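4.3 Mise en service du bac de décantation Plurnus 2

Révision du 2023-02-28. Remplace la notice d'avril.

Le bac reçoit les eaux de rinçage des outils de peinture à l'eau. Ne pas y verser de solvants, d'huiles ni de résines.

1. Poser le bac sur un plan horizontal capable de supporter 90 kg. Contrôler le niveau dans les deux sens.

2. Raccorder le tuyau d'évacuation Mamani (longueur 425 mm). Serrer le collier à la main, puis d'un quart de tour à la clé.

3. Remplir d'eau claire jusqu'au repère et laisser reposer environ 2 heures. Vérifier l'absence de fuite au raccord.

4. Ajouter le floculant Lullach à la dose indiquée sur le sachet. Remuer lentement.

ATTENTION : porter des gants et des lunettes pendant le dosage. Ne jamais mélanger le floculant à un produit chloré.

5. Après décantation, ouvrir la vanne d'un demi-tour. Fermer dès que l'eau se trouble.

Entretien

Vider les boues avant chaque arrêt prolongé. Nettoyer les parois à l'éponge, sans abrasif ni grattoir métallique. Les rayures superficielles du fond ne justifient pas le remplacement du bac.

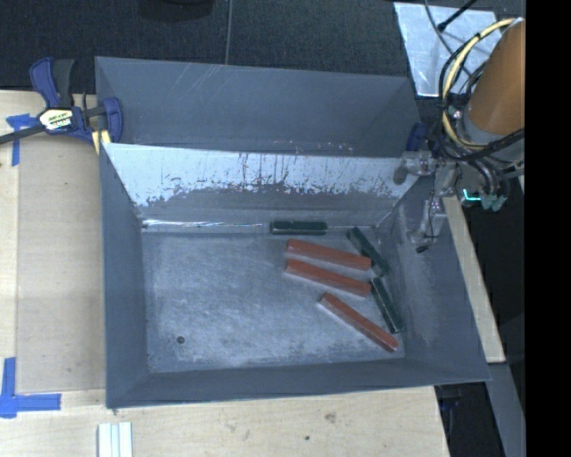 Fig. 7 – Bac gris à deux compartiments, avec cloison inclinée. Fond rayé.

Remarque : pour commander un joint de rechange, rappeler la référence Zamemwood 256.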